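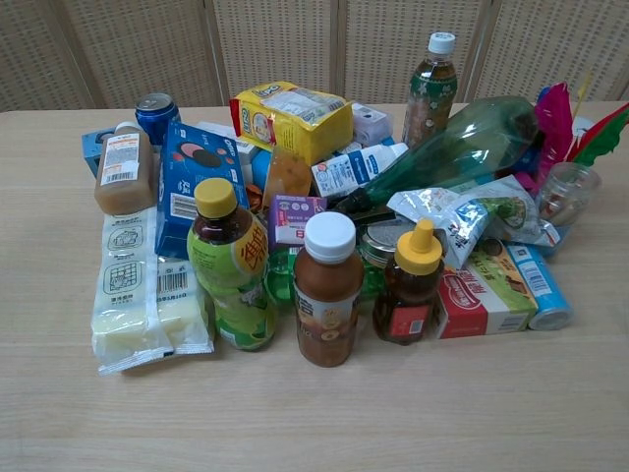 Un robot qui débarque dans une cuisine ne sait rien. Rien du tout. Il n'a jamais rangé de courses, jamais ouvert un placard. Alors il faut lui montrer. Pas une fois, des centaines de fois ! À l'atelier Kermani, on prépare des exercices pour ça, et le plus demandé s'appelle « le tas ». Tout est posé ensemble sur la table : une boîte d'Oreo penchée, une bouteille de miel à bouchon jaune, du thé vert, un sachet tout froissé, même des plumes roses, rouges et vertes. Pour toi, facile. Pour une machine, un vrai casse-tête : où finit la bouteille, où commence la boîte ?

C'est quoi, un exemple ?

Quelqu'un fait un geste. Prendre la bouteille de miel, la poser à côté. Une caméra portée sur la poitrine filme tout. Le film du geste + une petite phrase (« je prends le miel »), voilà un exemple. Chez nous c'est Adaeze Haruna qui fait les gestes, le matin surtout. Malathi Reddy écrit les phrases. Parfois elles échangent, quand Adaeze a mal au dos.

Pourquoi autant ?

Pense à un bébé qui apprend le mot « chien ». Un gros chien, un petit, un chien qui dort, un chien mouillé. À force, il reconnaît même un chien qu'il n'a jamais vu. Le programme, pareil. Mais il est beaucoup plus lent que le bébé ! Pour notre exercice du tas, on en est à 2864 exemples. Et on continue.

Pourquoi le bazar ?

Parce que chez toi aussi c'est le bazar (si si). Si on montrait toujours une seule boîte bien droite au milieu de la table, le programme serait perdu devant une boîte couchée, ou cachée derrière une canette. Donc on mélange. Des choses dures, des choses molles. Les bouteilles transparentes sont les pires, on voit au travers et le programme se trompe de bord. Les sachets aussi sont pénibles : ils changent de forme dès qu'on les touche.

Et quand on rate ?

Ça arrive tout le temps. Une bouteille roule, une main passe devant la caméra. Hooman Ghasemi regarde les films l'après-midi et fait le tri. En mars il en a écarté presque 40. Certains ratés sont gardés quand même, dans un dossier à part, pour que le programme apprene aussi ce qui ne marche pas.

Et après ?

Le programme s'entraîne sur l'ordinateur, toute la nuit des fois. Ensuite on lui donne un tas qu'il ne connait pas, et on regarde. Il essaie, il se trompe, on rajoute des exemples là où il est nul. En ce moment : les tubes.

À toi !

Fais un tas sur la table avec des choses de la cuisine (rien qui casse, demande avant). Choisis un objet. Explique à quelqu'un qui ferme les yeux comment le prendre, sans dire son nom. Note tes phrases. Puis mélange le tas et recommence, deux fois de suite. Tes phrases marchent encore ?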